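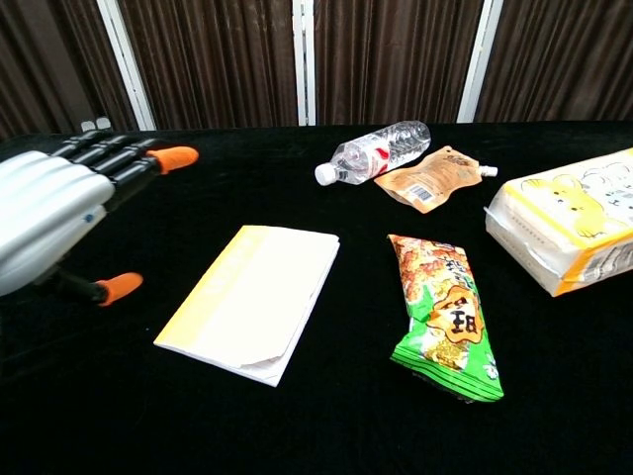
How often should a velvet tablecloth be washed? Once a season is enough if it gets brushed after each use.

Posted 29 May 2023 by Bergþóra Briem

Velvet holds dust in the pile, and most of that dust is dry. A soft brush, worked in the direction of the nap, removes it. Water flattens cotton pile, and a hot iron finishes the job, so I keep both away from it until September, when everything gets a cold hand wash and is hung over a wide rail.

Pleated curtains are a separate problem. The folds collect lint at the hem -- mine do, at least -- and a vacuum on low suction handles it in four passes. I tried a Longo steamer on one panel last year. The pleats relaxed and had to be pinned again.

Black cloth shows everything. Tape lifts hair well but leaves residue on older fabric, so test it on the underside first.

Recent posts
Storing table linen flat or rolled
Lemov thread, 3000 yards later
Removing candle wax from cotton

Contact | Copyright Bergþóra Briem | Back to top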